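Strand Tables
Home / Our tables / Looking after your table / Questions and answers

Questions we are often asked

Thank you for stopping by, and if you have one of our tables at home already, thank you twice. We have tried to gather up the things people ring and write to us about most, and we have put them down much as we would say them over the counter, so do forgive us if we ramble a bit. If your question isn't among them, the form at the foot of the page comes straight through to the workshop and we are always glad of a chat.

EVERYDAY CARE

How should I clean my table day to day?

A soft cloth, wrung out well in warm water, will do nearly everything you need. Wipe along the grain, then go over it again with a dry cloth so that no water is left sitting on the top. If somebody has been enthusiastic with the jam, one drop of washing-up liquid in the bowl is plenty. Please keep spray polishes well away from it, even the ones with a picture of a lovely shiny table on the tin! They leave a film behind that stops the oil going in later, and we have spent many a long afternoon getting it off again.

How often does it need oiling?

Twice a year suits most homes, once in spring and again in January when the heating has been on for weeks and the wood is feeling a little thirsty. A table that is used for every meal may want it more often, and one that lives in a quiet spare room may want it less. Flick a few drops of water on the top. If they sit up in beads, you can leave it a while yet, and if they sink in and leave a dark spot, it is time to get the tin out. 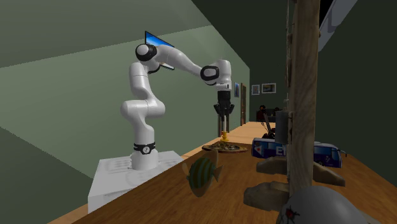 A reader in a small flat wrote to ask whether she could oil hers half at a time, as there was nowhere else for the family to eat. You certainly can, and plenty of people do. Choose a natural stopping place such as the line between two boards, finish the first half completely, and do the second half the following week. You may see a slight difference for a few days but it does settle down.

Which oil do you recommend?

We use Rasel on everything that leaves the workshop, so that is the one to go for if you want to match what is already there. It is thin, it goes on with a rag, and a little tin lasts for ages. Put on much less than you think you need, leave it for 30 minutes, and then wipe off every bit that hasn't soaked in. That last wipe is the part people skip, and a sticky table is nearly always the result. Do lay the rags out flat outdoors to dry before you throw them away, as oily rags screwed up in a bin can heat up and catch fire.

Can I wax it as well?

Yes, and it gives a beautiful soft feel under the hand. Our own wax is called Drillel and it goes on over the oil, once the oil has had three full days to harden. It does mark a bit more easily under hot cups, so if yours is a busy kitchen you might be happier with oil alone.

MARKS AND MISHAPS

Do I really need mats under hot dishes?

We would love to say no, but yes, please. Anything straight from the oven or the hob can leave a white bloom in the finish, and very hot iron can scorch the wood itself. A cork mat is fine for most things. For heavy dishes we like a thick board with a bit of air underneath it.
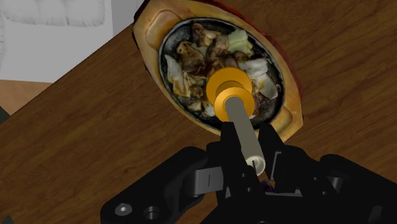

One of our customers commented that a folded tea towel had not been enough under her casserole, and that she had been left with a pale ring the next morning. We are sorry to say we hear it a good deal. A towel traps steam against the wood. The happy news is that a pale ring is nearly always in the finish and not in the table, and a gentle rub with a little oil on a soft cloth, repeated over a few evenings, will usually see it fade.

What about scratches?

Small ones we would leave be, if you can bear to. They soften with every oiling and before long you will struggle to find them. Deeper ones can be sanded out by hand with fine paper, always going with the grain and feathering out well past the scratch so that you don't end up with a dip. If you are nervous, send us a snap first and we will tell you what we would do.

My table has gone lighter where the sun reaches it. Is that normal?

Perfectly normal, yes. Turn the table end to end every so often, and move the fruit bowl about, and it will change colour evenly.

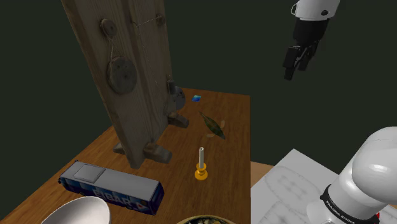 DELIVERY AND RETURNS

How will my table reach me?

Plosport bring all our larger tables, with two people on the van, and they will carry it into whichever room you like. Do measure your front door beforehand. Our longest table is wrapped flat with its legs off and needs a clear opening of 510 mm to go through on its side.

Can I send it back?

Of course. You have 34 days to live with it and make up your mind, and we only ask that you keep the blankets it came in.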